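I gave up coffee after lunch in January. By four in the afternoon I wanted something cold and fizzy instead, and I was buying whatever was nearest the register at Khoury, the corner store on my way home. My spending on drinks went up, so I started writing it down in the same notebook I use for groceries.

My neighbor Vasanthi Abeysekara told me to stop buying singles and get a case. She was right about the price. She was also right that I would need somewhere to put it.
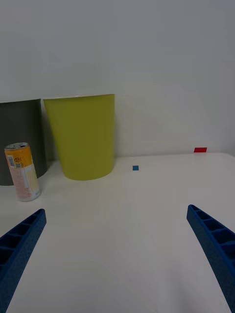 Storage is the real problem in a small apartment. I cleared the bottom shelf of the hall closet, which had been holding old phone chargers and a fan, and the case fits there with room for paper towels. I keep 9 in the fridge door and refill it before bed. The cans get mixed up on the shelf, so I go by color — a yellow-orange band under the lid is easy to pick out in a dark closet, and I don't have to read the small print. Empties go in a paper bag by the door.

I'm still at one a day, sometimes two when it's warm. The coffee maker is on top of the fridge now and I haven't missed it much, except on mornings when I sleep badly.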